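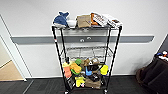

Akudura open day: shelf restocking set

Recordings from the Monday open day at the Wasetti site in July. Visitors watched a robot move objects between the tiers of a wire cart and could call out which object it should go for next.

Contents
2997 still frames
61 episodes, one folder each
notes.csv, with the spoken request for each episode

Setup
Three-tier cart on casters, on carpet, against a white wall. Objects include soft toys, a blue shark among them, a brown hat, a sponge, boxes and packages.

Known problems
Of the 61 episodes, 54 have a usable request in notes.csv. The others are blank where the hall was too loud. Folders from the Basta session use the old naming and need rename.py before loading.

Use
Free for teaching and research. Please credit Carrillo.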